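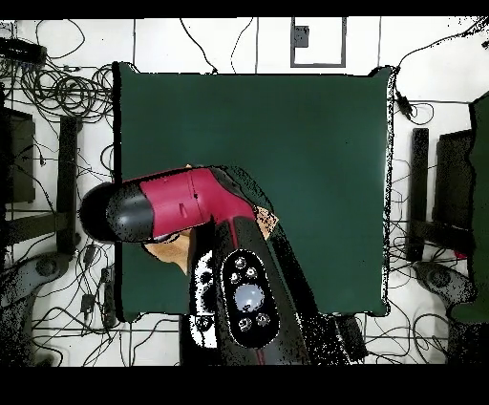 dark green table, my favorite color for a table

ok so I have been playing board games with the same group for 6 years and I finally have opinions about game tables. thread, sorry in advance

first one. the color of the surface matters so much more than I thought it would. we used to play on my old glass top and every card glared at you like a headlight. anything dark and matte and you can read your hand without tilting it around and showing everybody

green especially! blue cards, red cards, cream cards, they all pop on green. brown cardboard tiles on a brown dining table just vanish, I once lost a whole farm that way and scored the round without it

second one. square beats round for four people and I will fight about this. round is lovely for dinner. but put a square board on a round table and everybody gets this sad little wedge for their stuff and your drink ends up on the floor

(if you have five people, yes, fine, round. or one person sits on a corner and complains all night. in our group that's me)

the game that really taught me this was Skitimness, which we've been stuck on since October. the box says 268 pieces and I believe it. you've got the harbor board, your own dock mat, the weather row, plus three piles of rope tokens that want to be exactly where your elbow is

we tried it on a card table once. once!! somebody sneezed and the fishing fleet went into the potato chips

third one, chairs. I spent ages reading about tables and zero minutes thinking about chairs. if your chairs are too low you're playing with your chin on the board like a kid at Thanksgiving. sit in the chair, rest your arms on the table, and if your shoulders go up by your ears you need a different chair or a cushion

mine are from Wenow, the cheap folding ones with the padded seat. they squeak. I love them

fourth, light. overhead light right behind your head = you're playing in your own shadow. I moved a floor lamp into the corner and it fixed pretty much everything, took me 12 seconds after years of squinting

fifth and this is the one people get mad about: no food on the table. side table. stool. upside down milk crate. I don't care. pretzels are ok, pretzels are dry. anything with orange dust is banned from my house until the cards are back in the box

someone asked about those neoprene mats. I have the Sekiguchi one and it's good, cards pick up easy and dice don't sound like a hailstorm. it did smell like a new tire for a while, I hung it over the shower rod and that helped

also people ask what to spend and like, you can spend up to whatever your bank lets you. I set myself a limit of 100 bucks and went to the used furniture place out by Dumomgate twice before I found anything that didn't wobble. bring a marble with you and put it on the table. trust me on the marble

anyway game night starts at 7 and I have not cleaned the kitchen. if you've got a good two player game that's under an hour drop it below, I need something for when half the group bails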